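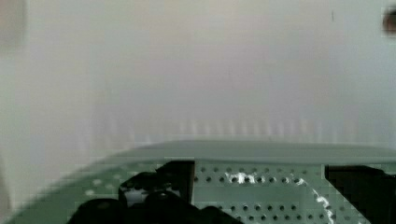
Progress report to the Millard Fund
Project: Ellatbridge shared kitchen, wash-up room
Prepared by: Ebenezer Gbeho, project lead
Reporting period: third quarter of the grant, to the end of December

1. Status

Wall preparation and painting are complete on all four sides of the wash-up room. Rack installation is under way. The storage layout has been changed once from the version in the grant application, and the change is described in section 4. Flooring was outside the grant and has not been touched. The work is one week behind the schedule submitted with the second-quarter report, and the delay comes entirely from the repair on the north wall.

The room remained in use for most of the period. Users were moved to the small sink in the main kitchen on paint days and returned to the wash-up room the following morning. Two evening bookings were shifted to a different week. No bookings were canceled.

2. Walls

The application allowed for cleaning and a single coat of paint. On removal of the old shelving, the plaster behind it was found to be sound on three sides and loose on the north side, from the counter up to shoulder height. The loose section was cut back to firm material, filled in two passes and left to dry over a weekend. A moisture meter was used at the start of the following week and again that Friday. The second set of readings was within the range given by the paint supplier, and priming went ahead the same day.

Total painted area is 309 square feet, which includes the return beside the door but excludes the ceiling. The finish is a pale off-white in a washable grade. The application named a stronger white. Florian Fuchs tested both on offcuts of board under the existing lights, and the stronger white showed glare at the sink position. The off-white was chosen and the price per gallon was the same.

Coats applied: one primer, two finish. The north wall had a third finish coat over the filled section, where the edge of the repair could still be seen in low light from the side. It cannot be seen now from a normal standing position. It can still be felt by hand. We do not propose further work on it.

Two small items remain open on the walls:

The bead of sealant between the counter and the wall pulled away near the corner and has to be raked out and redone.

Old screw holes above the door were filled but have sunk slightly. They will be topped up when the sealant is done.

3. Racks

The old arrangement was a set of flat shelves on which dishes were stacked wet. The main complaint in the user survey at the start of the project was that plates were put away damp and had to be dried again before use. The new arrangement stores plates and trays on edge, between uprights, so that water drains forward and air can pass between them.

Racks were ordered from Trokham in two deliveries. The first delivery was complete and correct. The second arrived with the wrong brackets for the wall depth, and Trokham replaced them at no charge. The replacement took nine working days. During that time the racks from the second delivery were kept in their packaging in the hall store.

Upright spacing was the main technical question. Wide spacing suits the deep serving plates but lets the small side plates tip and lean against each other, which defeats the purpose. Close spacing holds the small plates well and will not take the serving plates at all. After a trial on the counter with both kinds, we fixed on the closer spacing for the long run and a separate wide-spaced section next to the sink. The trial used the kitchen's own plates, including the older heavy set that does not stack with anything else.

Drying was checked in a simple way. Plates were washed, racked and left, then wiped with a dry paper towel at intervals. On the flat shelves, plates in the middle of a stack were still wet when the room was locked for the night. In the upright rack, with the extractor running, plates passed the towel check at 60 minutes. With the extractor off the result varied from one evening to the next, and we have not tried to put a figure on it. Trays take longer than plates in either case, as the rolled edge holds water. The advice on the new notice is to rack trays with the open side of the roll facing down.

Cups are not covered by the new racks. The application assumed that they would stay on hooks, and that has not changed.

4. Change to the layout

The application drawing placed the racks above the counter on the east side, with the first row at eye level. On measuring for the brackets, Florian Fuchs found that a pipe runs behind the plaster at the height of the lower fixing. The pipe was not on the building drawings. Three options were considered: moving the pipe, raising the racks, or moving them to the adjacent wall.

Moving the pipe was priced by Ackah, who carried out the plumbing in the first phase. The price was more than the remaining contingency and the work would have closed the room for several days. Raising the racks would have put the upper row out of reach for shorter users, and the survey had already recorded complaints about high storage. The racks are therefore being fixed on the adjacent wall, where the fixings go into solid masonry and the lower row sits clear of the counter.

Consequences of the change:

The walk from the sink to the racks is one step longer. A drip mat has been added to the equipment list.

The light switch would have been behind the end of the rack. It has been moved to the door side by a licensed electrician and the old box closed with a blank plate.

The stretch of east wall freed by the change will stay clear until the room has been in use for a full season. Several users have asked for a shelf there for detergents. We would prefer to see how the space is used before fixing anything near the pipe. A strip of low-tack tape marks the line of the pipe in the meantime, and a permanent marker plate is on order.

5. Cleaning

A cleaning routine was written for the new finish and has been in use for three weeks. Walls behind the sink are wiped down at the end of each evening booking with warm water and a soft cloth. Abrasive pads are not to be used on the paint. One mark has already been made with such a pad, near the tap, and has been left as it is. The gloss is slightly different there when seen from the doorway.

The racks lift off their brackets for washing. The first version of the instructions said that this should be done weekly. Users reported that weekly was more than they could manage and that the racks were clean when they took them down. The interval has been changed to once every two weeks, with the drip channel emptied daily. Scale builds up at the low end of the channel, and a descaler has been added to the supplies list.

6. Budget

Spending in the period was within the approved total. The main movements between lines are as follows.

Plaster repair: $1,170, not in the application, met from contingency.

Electrical work for the switch: $400, not in the application, met from contingency.

Paint: under the approved line, the supplier having taken back two unopened cans.

Racks and brackets: on the approved line. The replacement brackets carried no cost.

Sealant, filler and small items: slightly over the approved line, covered by the saving on paint.

Invoices for all items above are attached in the order listed. The Trokham invoice shows both deliveries on one sheet. The credit note for the returned paint had not arrived when this report was prepared and will be sent on separately. We are not asking for additional funds. We do ask the Fund to confirm in writing that the two contingency items are accepted, as the grant terms require this for work that was not in the original scope.

7. Risks

The pipe behind the east wall is the only risk added in this period. It is a risk to later work and has no effect on the present installation. Its line has been marked on the building drawings and a copy placed in the folder by the electrical panel.

The filled section of the north wall may show a hairline crack as the heating season goes on. This is common with a repair of that depth. It will be looked at monthly, and any crack will be filled and touched up from the paint held in reserve. One can has been kept for this and labeled with the mixing code.

The risk listed last quarter under bracket supply is closed.

8. Work planned for next quarter

Complete fixing of the wide-spaced section beside the sink.

Redo the sealant at the counter and top up the filled holes above the door.

Fit the marker plate for the pipe.

Repeat the user survey with the same questions as before, plus one on reach and one on the new cleaning interval. The forms will be handed out at bookings and collected in the box by the door. Results will be tabulated next to the first survey so that the Fund can compare them line by line.

Repeat the towel check in colder weather, with the window shut and the extractor on its low setting, which is how most evening users run it.

Questions on the budget lines should go to Ebenezer Gbeho. Questions on the racks, the wall fixings or the drying checks should go to Florian Fuchs, who holds the measurements and the marked-up drawings.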